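Lint

Lint, also called fluff or fuzz, is the loose fiber shed by cloth, paper and people who own sweaters.

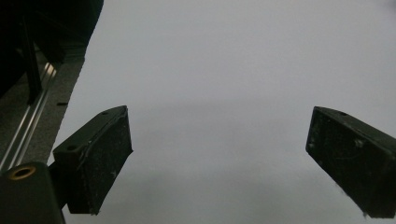 It gathers on nearly any surface left alone for long enough, and on a good many that were wiped that morning. Cotton and wool are the usual sources. Household lint seldom travels alone and is normally mixed with hair, skin flakes, crumbs and grit.

Visibility

Lint is democratic about where it lands but not about where it shows. Matte black surfaces display every pale speck, a fact known to all owners of black trousers and ignored at the time of purchase. On light gray, the same specks can go unseen for years. Corners and seams hold more than flat faces, and small holes hold the most.

Removal

A dry cloth moves lint from one place to another and often adds some of its own. A slightly damp cloth does better. Sticky rollers work well on clothing and poorly on anything with edges, where a soft brush is preferred. Scuffs and fine scratches are often taken for lint and brushed at for some time.

Collecting

In her pamphlet Pocket Matter, Setsuko Uchida sorted lint into six grades by color and cling. Kohei Ueda later proposed eight, the extra two being reserved for the insides of coat pockets. The dispute remains open.

See also: Dust; Felt; Clothes brush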